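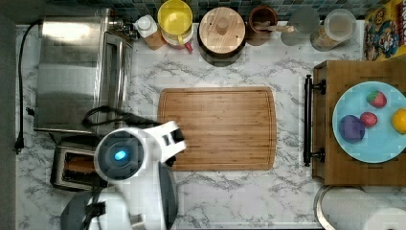
Von Torben Wiechmann
Redakteur Technik

Der Arm blieb über dem Schneidebrett stehen, und das Licht am Handgelenk leuchtete weiter blau. Eine Fehlermeldung gab es nicht. In der Versuchsküche in Pedberg lief zu diesem Zeitpunkt Durchgang 118 einer Reihe, in der ein Roboterarm Obst vom Teller auf das Brett legen sollte. Der Greifer hatte eine Pflaume gefasst, auf halbem Weg verloren und die Bewegung trotzdem zu Ende geführt. Danach wartete er auf ein Signal, das nicht kam.

Entwickelt wird die Steuerung von Kirel, die Auswertung der Fahrdaten liegt bei Mackay. Beide Firmen suchten den Fehler zunächst in der Bilderkennung. Adern und Spiegelungen auf der Marmorplatte galten als Verdächtige, ebenso das gebürstete Metall des Backofens. Der Verdacht hielt sich bis in den September.

Im Protokoll stand etwas anderes. Zwischen Arm und Steuergerät fielen einzelne Datenpakete aus, immer dann, wenn das Handgelenk nach rechts oben drehte. Das schwarze Kabel, das in einer Schlaufe am Arm liegt, wurde dabei auf Zug belastet. Von 2937 ausgewerteten Greifbewegungen zeigten 2 einen Aussetzer von mehr als 500 Millisekunden. In beiden Fällen öffnete der Greifer, ohne dass die Software davon erfuhr.

Bei einer Pflaume bleibt das folgenlos. Das Programm Drukura sieht für das kommende Jahr aber auch Messer und heiße Formen vor. Für diese Aufgaben verlangt der Prüfplan, dass der Arm bei Verbindungsverlust sofort hält und die Last nicht freigibt. Die bisherige Einstellung erfüllte das nicht.

Kirel hat die Schlaufe verlängert und die Zugentlastung am Sockel versetzt. Der Greifer bleibt nun bei einem Ausfall geschlossen. Wie er sich dann von Hand öffnen lässt, wenn ein Finger dazwischen steckt, ist noch offen. Ein mechanischer Löser ist bestellt, bis zu seinem Einbau fährt der Arm mit halber Geschwindigkeit.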